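Tuesday, May 21, 2019

River day

Drove up to Jirkent before seven to do the monthly water samples. The creek was lower than in April and fairly clear. Took two bottles at the Polo bridge and the rest below the old tannery outfall. The meter read 418 at the bridge, a bit up from last month, but there has been no rain to thin it out.

Saw mayfly nymphs under most of the stones I turned over. There were hardly any there three years ago, before the Bosman plant put in its new filters. I wrote it all on the sheet and left the bottles in the cooler at the Skemer lab.
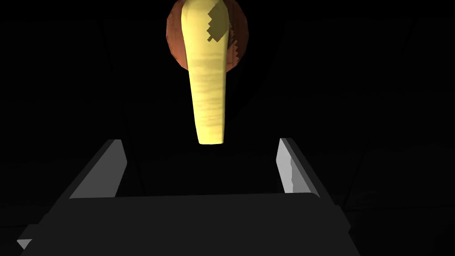
Evening

Read the county report on the cleanup. They have now hauled out over 2,565 tons of sludge and still have the lower pond to do. The state money runs through next spring. I think the pond will take longer than that - the access road is soft and the trucks can't use it after rain.

Boots are drying on the porch. Need new labels and a pencil before the next trip.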